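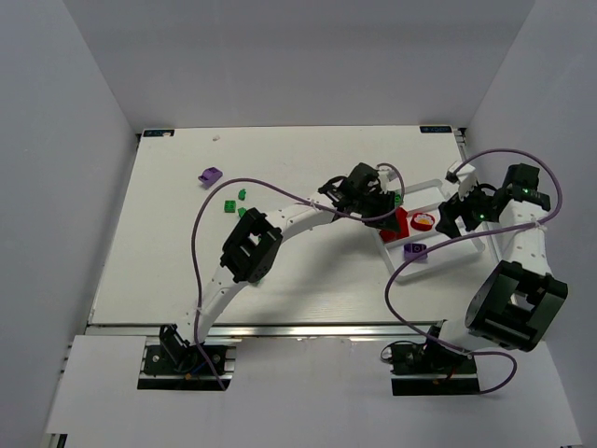 From: Gladys Tamayo
To: Drondach Local History list
Date: 30 Oct 2023
Subject: Re: Parish registers, scanning and index

Dear members,

Thank you for the replies to the July notice. The question below was raised more than once, and the office has asked me to answer it on the list.

> The notice says the Rashti registers will be closed to readers
> while they are scanned. Does this cover the burial books as well?
> I have a request pending for two of them and would like to know
> whether to cancel it.

The burial books are included. Requests already pending will be honored, provided the reader visits within 30 days of this message. New requests will be held until the volumes return to the reading room.

The set comes to 14 volumes. The baptism books go first, followed by marriages and then burials. Loose papers found between the pages will be kept with the volume and listed separately.

The Sturkska grant of 2,000 dollars covers the scanning only. Indexing remains with the members, and 200 pages of the first baptism book are ready to be assigned. Members who read the older handwriting are especially welcome — please state which years you prefer.

Copies of single entries may still be ordered from the Clasard office by mail. The fee has not changed.

Respectfully,
Gladys Tamayo
Records Secretary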